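About Temwood > Our people > Working with automation
Filed under: Who we are, Robots at work

Temwood began as a repair and fitting shop for kitchens. We now employ 52 people, and robot arms share some of the benches with us.

Ifeoma Garba leads the bench team. Before we had the arms, her staff spent much of each shift picking up, turning and putting down the same parts. Some went home with sore wrists. They now set up the work, check it and step in when a grip goes wrong – it still does. Nobody lost a job over the change, although two roles were rewritten and not everyone liked that at first.

We teach the arms on kitchen worktops with ordinary household things left out, as our customers would have them.
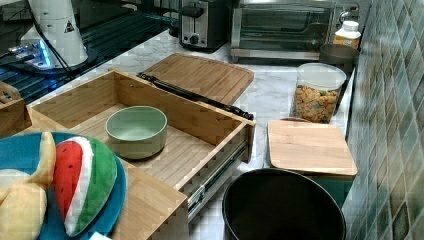 Work at the marble worktop, the second and third from the gripper's own camera:
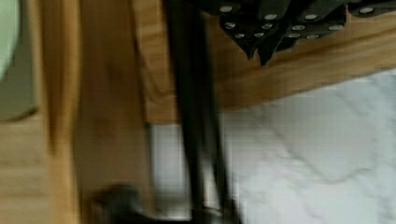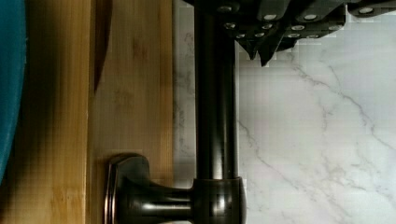
Do staff need a technical background to work with the robots?

Most of ours had none. New starters spend five days beside an experienced colleague before they run an arm alone, and Chidubem Nwachukwu goes through the stop procedure with each of them. Pay goes up once the training is signed off.

Anyone on the floor can stop an arm at any time without asking. Shift patterns are agreed with the bench team each May, and Asabe Adebisi handles questions about training places and moves between teams.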